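Hoder Valley Oral History and Records Project
Interim Progress Report to the Brultberg Fund
Submitted Jul 26, 2021

1. Purpose of this report

This report covers the second reporting period of the grant. It sets out the work done on the parish and mill records held at Tralov, the state of the recorded interviews, spending against the approved budget, and changes we ask the Fund to approve. Figures are taken from the project register as it stood at the close of the period. Items still being checked are marked as open.

2. Position against the work plan

The work plan has four parts: listing, cleaning and rehousing, transcription, and public access. Listing is complete. Cleaning and rehousing is on schedule. Transcription is behind schedule. Public access has not started, as planned.

The listing stage closed with 3,635 items entered in the register. An item is a single bound volume, a folder, or a loose sheet that could not be matched to a folder. Loose sheets were given temporary numbers and will be renumbered if a parent volume is found. The temporary numbers will stay in the register as a cross-reference so that earlier notes can still be followed.

The estimate in the original application was lower. The difference comes mainly from the Latuheru mill boxes, which had been described in the deposit papers as account books. Most of them held account books with correspondence folded between the pages. Under the listing rules each letter is entered separately, with the volume and page where it was found.

3. Cleaning and rehousing

Surface cleaning is done by brush and soft sponge. No wet treatment has been used. Volumes with active mold were bagged and set aside at the start of the period, and they remain in isolation. A quote for outside treatment has been requested and is not included in the spending figures below.

Rehousing uses three box sizes. The largest size was under-ordered, and 50 more boxes were bought from the contingency line. The supplier changed the lid design between the two orders. The new lids fit the old bases but not tightly, so the two batches are being kept apart on the shelving.

Shelf conditions in the Tralov strong room were logged through the period. Temperature stayed within the agreed range. Relative humidity went above the upper limit on several occasions in January, when the extraction unit in the adjoining corridor was out of service. The unit has been repaired and no further readings above the limit were logged. The boxes nearest the corridor wall were opened and checked, with no change found against the condition notes made at listing.

4. Transcription

Transcription is the part of the project that gives most concern. The plan called for all of the parish vestry minutes to be transcribed by the end of this period. At the close of the period 139 sets of minutes had been transcribed and 35 of these had been checked against the originals by a second reader.

There are two causes. The first is the handwriting in the middle run of volumes, where the clerk used a private system of shortened words. A key has now been built up from the entries that repeat from one meeting to the next, such as the setting of the rate and the appointment of overseers. Speed has improved since the key was put into use, but names of people and fields still have to be worked out one at a time.

The second cause is the checking step itself. Second reading was planned as a light check and has proved to be close to a full rereading. The error rate on first drafts is acceptable for ordinary text and too high for sums of money. A common fault is the reading of a small raised stroke as a figure one — this alone changed the totals on a large share of the pages checked. Columns are now added up at the first draft stage, and any column that does not match the clerk's total is flagged before the page goes forward.

We do not propose to drop second reading. The minutes will be used for rate and land research, and unverified sums would limit their value.

5. Interviews

All planned interviews have been recorded. Some were held by telephone during the period when home visits were suspended, and the sound on these is narrower and in places hard to follow. They have been kept in full. Written consent is on file for every recording except two, where the forms were returned unsigned. Those two recordings are closed until the forms are completed.

Summaries have been written for each recording, with time marks at five-minute steps. Full transcripts were not part of the approved work and have not been made. Place names in the summaries follow the spelling on the current map, with the speaker's own form in brackets where it differs. Hoder has the largest number of variant forms, and a separate list has been started for it.

6. Spending

Staff costs are on budget. Materials are over budget by the cost of the extra boxes, which has been met from contingency. Travel is well under budget as a result of the telephone interviews. Equipment is on budget, with one purchase outstanding: the replacement lamp for the copy stand, which is on back order.

No money has been moved between main headings. Receipts for the period are filed in date order and can be sent on request.

7. Changes requested

We ask the Fund to approve the following.

a) Transfer of the travel underspend to transcription, to pay for extra second-reader hours.

b) A new date for completion of the vestry minutes, moved to the end of the next reporting period.

c) Removal of the Latuheru wage sheets from the transcription list. They are printed forms with few written entries, and the register description is enough for most users. They would still be imaged.

If item a is not approved, item b would need to be looked at again, as the present hours will not cover the remaining volumes within the grant term.

8. Risks

The main risk is loss of reading time if the Tralov search room closes again. Image sets of the next group of volumes have been made so that transcription can go on off site. Checking against originals cannot be done from the images alone where ink has faded, and those pages would be held over.

A second risk is file storage. The image sets are larger than planned because of the decision to capture blank pages along with written ones. There is enough space for the current period. The backup copy is held at a separate address and was tested by restoring one full volume, with no errors found.
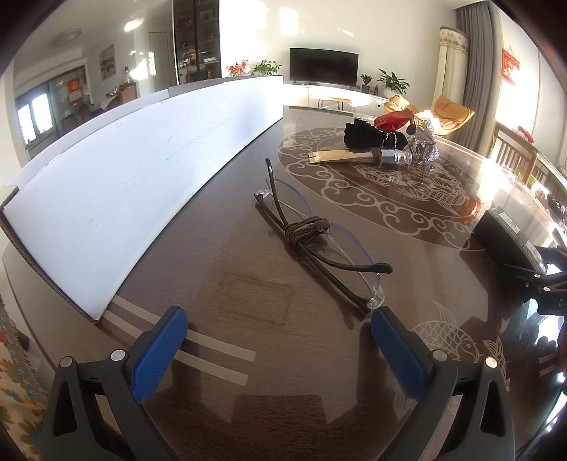

9. Next period

Work will begin with the remaining vestry minutes, taken in date order, followed by the overseers' accounts. The mold-affected volumes will be listed in more detail once the treatment quote has been received. A draft of the public finding aid will be sent to the Fund for comment before it is released, together with the closing list of variant place names.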